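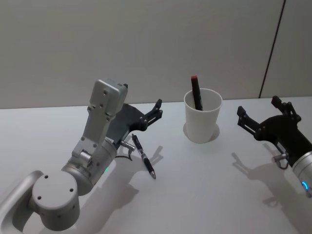
Gelter retractable ballpoint, black - my review after five months

I bought a box of 12 of these pens in July, for the desk where I do the paperwork of our small translation office. Before this I used the Laltine stick pens, and I lost the caps all the time. So I wanted something with a clicker, and not expensive.

The pen has a dark barrel, a rubberized grip and a silver clip. The tip is also silver metal. It looks serious enough to give to a client when a contract must be signed, and this matters to me a little.

Writing is smooth from the first line. On normal copy paper I had no skipping, but on receipts, the shiny kind, it needs some pressure. The ink dries fast. My colleague Edith Flores is left-handed and she used to have a blue hand every afternoon, now she has it only sometimes. I filled a notebook of 400 pages with two pens and the second one still writes.

The grip is the best part. I can write for 30 minutes and my fingers do not hurt. It collects dust though, mostly if you keep the pen in a bag with crumbs, as I do.

The clip is less good. It holds well on a shirt pocket, but on a thick notebook cover it bends outward and stays like this. I bent one back with pliers and it became loose. Also the clicker is loud - in a quiet meeting everybody will know that you are nervous.

For storage I do not recommend to buy the Gelter desk stand, which is sold separately. It is too narrow for markers. A paper cup does the same work, and you can change it when it gets dirty.

Refills are easy to find. The Chambi ones fit too, they are only a bit shorter, so I put a small piece of paper behind the spring. With the original refill the line is darker.

I would buy the box again, and I already did it for my sister. If you write mostly on forms and notebooks, take the medium tip. The fine one scratches.

Four stars from five.

Zihan Wan
3 Dec 2020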